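Kaewmanee Table Room: where we've gotten to
Sunday, May 6, 2018
Posted in: Grant News, Rooms & Furniture

Hello to everyone at the Drekus fund, and thank you for being so patient with me. I promised this update before the end of April and then the curtain rod happened (more on that in a minute).

The big news is that we have a table! A proper one, dark charcoal, matte on top, with a far edge that's a little rounded so you don't bruise a hip on it. I know I went on about the old one in the application, but it really was awful. It was shiny and pale and it wobbled, and a white plate on it just vanished. For a room where the whole point is learning to lay a table, clear a table and lay it again, you can imagine. The new one came from Hiltton, second choice on our list, since the first place couldn't do matte. It was $20 under what I'd put in the budget, so I've moved that over to the plate line, and I hope that's fine with you. If it isn't, tell me and I'll move it back.

Then the boards. You may remember I wasn't sure whether to go with cloth place mats or something stiff. Manee Rattanakul was all for cloth, and she brought in a stack of her own to try, and they were lovely, but they slid, and the corners curled up after the second wash. So we've gone to a flat white board laid straight on the table, in the middle, and everything gets set out on that. You can wipe it with a damp cloth between turns. It also gives people a straight edge to line things up with, which has been a bigger help than I expected, especially for the ones who find it hard to judge where the plate should go. We tell them to start with the board square to the table, then the plate, then whatever else is part of the meal.

Plates. I ordered square white ones and got some grief for it. Wichai Rattanakul thinks a plate should be round and has said so at pretty much every session! But a square plate on a board tells you right away when it's crooked, and that's what I wanted for beginners. The round ones are still in the cabinet and we'll bring them out for the September group, once people have had a season on the easy version. We've broken 3 so far, all in the sink, none at the table. I've kept the receipt for the replacements and it's in the envelope with the others.

Now the curtain. The back of the room has that wall with the old noticeboard marks and the pipes, and it's busy to look at, and several people told me they kept losing track of what they were doing on the table because their eyes went up to the wall. So the plan was a plain black curtain hanging straight down behind the table. Simple, right? The first rod came 15 inches short. The second was the right length and the brackets were for a different rod. Cistden took the first one back without any fuss and swapped the brackets on the second, so I'd use them again, but it did eat two weeks. Anyway, it's up. It hangs in loose folds and it still needs a steam (I've tried a spray bottle and a lot of hoping), but what a difference. Everything pale on the table stands right out against all that dark. Manee says it looks like a theater, and she means it as a compliment, I think.

What's left to do. The lighting is only half sorted, and I'd like your view before I spend on it. The ceiling lights are all right in the morning but by late afternoon they throw a shadow over the front of the table. Two clip lamps would fix it and there's enough left in the room line to cover them. I'd also like a low shelf next to the table so that the clean things aren't stacked on a chair. Not urgent.

Spending is on track otherwise. The table, boards and curtain are paid for in full, the plates are paid apart from the replacements, and I haven't touched the money for the September group. I'll send the sheet separately because every time I paste it into one of these it comes out in a heap.

One thing I got wrong in the application: I said people would want to do a full meal setting every time. They don't. What they like is short goes, putting one thing where it belongs and then doing it over, and I've changed the sessions to suit. It means less fetching and carrying, and a lot less washing up for me, so no complaints here. 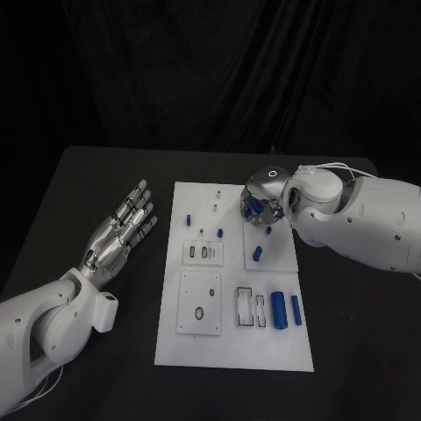 So if you're happy with the clip lamps I'll go ahead and order them this month, and the shelf can wait until I hear from you. Come by if you're ever over our way, mornings are best for the light.

2 comments | 20 shares
Contact the Kaewmanee Table Room | © 2018 Kaewmanee | Back to top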